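About Sidura

Our Organisation
Our People
Our Programs
Visiting Us

Sidura is an early learning and play resource centre serving families, kindergartens and primary schools. The centre maintains a lending collection of wooden blocks, baskets, cloths and simple table materials, and offers a program of supervised sessions in which children sort, build, carry and put away. It also provides professional learning for educators who wish to make fuller use of plain materials in their own rooms.

Our history

The centre was established by Elfriede Nägeli, a kindergarten teacher, who began by lending blocks from the front room of her home to neighbouring families. Demand soon exceeded the space available, and the collection was moved to the former drapery on the ground floor of the Grornar building, where it remains. The long cutting tables left behind by the drapers were retained and are still in daily use. Their height was reduced so that a child of four can reach the middle without climbing.

Ms Nägeli retired as Director after many years of service and continues to advise the centre on acquisitions. She was succeeded by Ulla Viklund, under whose direction the lending collection was catalogued for the first time and the school program introduced.

Our approach

Sidura favours a small number of well-made objects, presented clearly. Each table is covered with a plain cloth before a session begins, and only the materials needed for that session are set out. Children are able to see at a glance what is available to them, and educators are able to observe what each child chooses to do with it.

Colour is used sparingly and with purpose. Our painted cubes are finished in solid colours, one colour to a cube, so that a child may be asked for the red or the green without further explanation. Natural baskets are preferred to plastic tubs wherever practicable. A shallow basket allows the contents to remain visible and gives a clear place to which things are returned.
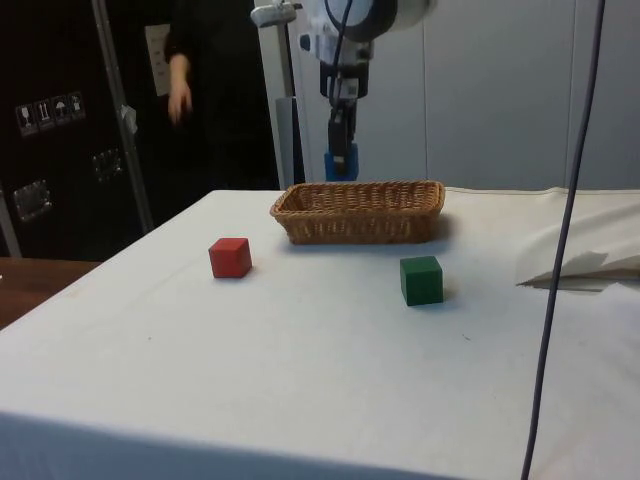 Putting away is regarded as part of the activity and is given the same time and attention as building. Every session therefore closes with a period in which the cubes are gathered, the baskets are filled and the cloth is folded by two children working from opposite ends. Families frequently report that this is the portion of the session their children most often repeat at home.

Our programs

The Farah Program is offered to children aged 2 to 4, accompanied by a parent or carer. Groups are kept small and materials are limited to cubes, baskets and cloths. Sessions commence at 9.30 am and conclude before lunch.

The Itus Program is intended for kindergarten and lower primary classes. It extends the same materials to patterns, simple measurement and cooperative building. Schools may attend at the centre or borrow a complete set for use during the term. At present 51 schools and kindergartens hold a current borrowing agreement.

The lending collection is open to all member families. More than 60 sets are available, each supplied in its own basket with a printed list of contents. Borrowers are asked to check the contents against the list on collection and again on return. Blocks may be wiped with a damp cloth but should not be soaked, and baskets should be kept away from heaters.

Our people

Ulla Viklund, Director
Ms Viklund is responsible for the overall management of the centre and its relationships with schools.

Leopold Egger, Collections and Workshop
Mr Egger oversees the repair, sanding and repainting of blocks. He also advises schools on the storage of wooden materials.

Mercedes Condori, Coordinator, Farah Program
Ms Condori plans and leads sessions for younger children and their families.

Notburga Schwaiger, Coordinator, Itus Program
Ms Schwaiger works with classroom teachers and conducts the centre's professional learning workshops.

Membership and visiting

Membership is open to families, schools and community organisations. Prospective members are welcome to attend one session without charge before making an application. Prams may be left in the hallway beside the Grornar building's rear entrance, which also provides step-free access.

The centre closes in December for the annual inspection of the collection — all borrowed sets are to be returned before that time. Enquiries regarding programs, membership or the donation of blocks and baskets in sound condition may be directed to the front desk during opening hours.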